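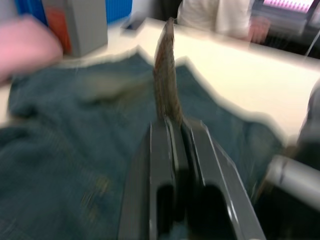
Questions about the Levum cloth-grasping method

What does Levum do?
It picks where a gripper should pinch a piece of fabric, using only the wrist camera. The policy was trained on 2,000 demonstrations recorded by operators at Hutovura.

Does it need sharp images?
No. Wrist views blur when the arm moves fast, and we kept blurred images in the training set. Dropping them made grasps worse on 8 of our 18 test cloths.

What happens if a grasp misses?
The arm backs off and tries again, up to 3 times. After that the trial is scored as a failure.

Can it fold laundry?
Not by itself. Levum handles the grasp. Folding is done by a separate planner, Visent, which takes over once the cloth is held.

Are there known weak spots?
Thin, shiny fabric and stacked cloths of the same color. Both are covered in the limits section of the report.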